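Teleop & Teaching > Demonstration Collection
Thread: Latch opening demos, gripper start position and discard rules

kang_muchen
Posted Wednesday, 7:42 AM

Setup: 6-axis arm, two-finger parallel gripper, leader arm for teleop, one wrist camera and one overhead camera. Task is opening the latch on a small hard plastic case and lifting the lid. I have 186 demos so far, all by remote control. Policy trained on them reaches the latch nearly every time, then pushes the case sideways in a bit under half the rollouts.

Two questions before I record more.
Does the start pose matter as much as people claim?
Do you keep demos where the operator misses the latch and goes back for it?

rhartono
Posted Wednesday, 8:15 AM

Start pose matters if your policy sees only the wrist view for the first second or so. Post a start frame. Also state your control rate and whether the case is fixed to the table.

kang_muchen
Posted Wednesday, 8:31 AM

30 Hz, case not fixed. It sits on a felt-like mat. Fixing it would defeat the purpose, as the final station at Pundadero will not have a clamp.

Wrist view with the fingers nearly closed and the case off to the right:
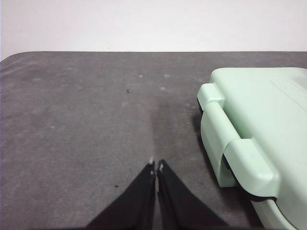
Start pose checklist I give operators

1. Home the arm from the script. Do not drive it home with the leader.
2. Close the fingers until there is only a small gap.
3. Place the case on the right with the latch in the wrist view.
4. Wait for the tone, then start.
5. Stop recording after the lid is up and the fingers are clear of it.

rhartono
Posted Wednesday, 8:50 AM

The latch is in view, so the policy has something to aim at. My concern is the gap. If every demo begins with the fingers almost shut, the operator has to open them on the way over. Some will open early, some at the latch. You get two modes in the gripper channel and the policy averages them. Plot gripper width against distance to the latch for all 186 and look at the spread.

I would also move the case between demos. Right side only means it learns right side only.

juwita_h
Posted Wednesday, 9:24 AM

Disagree on moving the case this early. Get one placement working first. We did a similar job on the Zurkus line (lidded parts boxes, same idea) and adding placement variation at under 200 demos made everything worse. At 500 it was fine.

Agree about the gripper channel.

rhartono
Posted Wednesday, 9:40 AM

Depends on how far you move it. A few centimeters and a small rotation cost nothing in my experience. Swapping sides is a different matter and I would leave that for later.

vmiah
Posted Wednesday, 10:05 AM

You are both treating this as a data count problem. The sideways push is a force problem. With a position-controlled leader and no force feedback the operator cannot feel when the finger is loaded against the case. They watch the screen, see no motion, and push more. Then the latch goes or the case slides, and both are in your data.

I would teach the contact part by hand. Put the arm in gravity compensation, hold it above the gripper, and guide one finger under the latch. You feel the load directly. Ours slid far less once we switched.

kang_muchen
Posted Wednesday, 10:22 AM

How do you keep your hand out of the camera? That was why I dropped hand guiding in June.

vmiah
Posted Wednesday, 10:37 AM

Record joint positions only while guiding. Then replay the trajectory with no person in the cell and record the cameras during replay. You must put the case back exactly where it was. We use a corner jig, set the case against it, and lift the jig away before replay. Replays where the latch does not open get thrown out. Expect to lose 11 in every 100.

juwita_h
Posted Wednesday, 10:58 AM

Replay has its own problem. The recorded joint positions already include whatever deflection your hand caused, so the commanded position on replay is not the one that would have produced that force. On a stiff latch the finger stops short. I would not use it for anything that needs a firm pull.

vmiah
Posted Wednesday, 11:12 AM

True for stiff latches. You can add a fixed offset into the contact direction for that segment. Crude, but it works on ours.

marlina.s
Posted Wednesday, 11:46 AM

On the second question, which got skipped: keep the misses if the operator recovers, drop them if the case has to be reset by hand. Recovery data is the only thing that teaches the policy what to do after it slips. Tag them so you can train with and without.

Also check which finger each operator uses. At Clalier we had 4 operators, and one of them hooked the latch with the left finger while the others used the right. It took me two weeks to spot it in the logs. Write it into the checklist.

rhartono
Posted Wednesday, 12:03 PM

Seconded on the finger rule. I still would not keep misses below a few hundred clean demos.

kang_muchen
Posted Wednesday, 4:18 PM

Plotted the gripper width. Two clear groups, split by operator. One opens at the start, the other opens just before contact. No wonder.

Changes for the next batch: fingers start fully open, right finger under the latch, case shifted by up to 3 cm but kept on the right. Misses tagged and left out of the first training run. I will try hand guiding with replay on a small set and compare the sliding.

juwita_h
Posted Wednesday, 4:35 PM

Log motor current on the gripper and wrist while you are at it. You will want it when you compare the two sets.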